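Marar Tableware Sorting and Reuse Project
Progress report to Plellix, period ending November
1 Dec 2020

Work in this period covered intake, inspection and sorting of used tableware at the Brosanport site. Intake came to 3,168 pieces. Of these, 155 were rejected for chips, cracks or bent handles and sent to disposal. A further 1,115 pieces have been graded and packed. The remainder is in racks awaiting inspection.

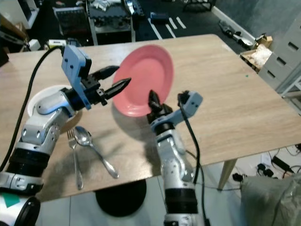
Grading of dinner plates now follows the revised Cilter checklist. The flat center is checked first for knife marks, then the rim and the underside. A round, shallow plate such as the pink one is easier to check on edge, with the face turned to the side, than lying flat like the white plate. Cutlery is graded on finish and straightness, and forks and spoons are entered on separate lines of the intake sheet.

Two items are behind schedule. Delivery of the divided crates slipped, and plates are being packed in standard cartons with paper between them. The bowl category has no agreed depth limit, so deep plates are being held back.

Spending is within the approved budget. We request approval to move the unspent transport allowance to packing materials. Inspection of the racked stock is expected to take 4 weeks.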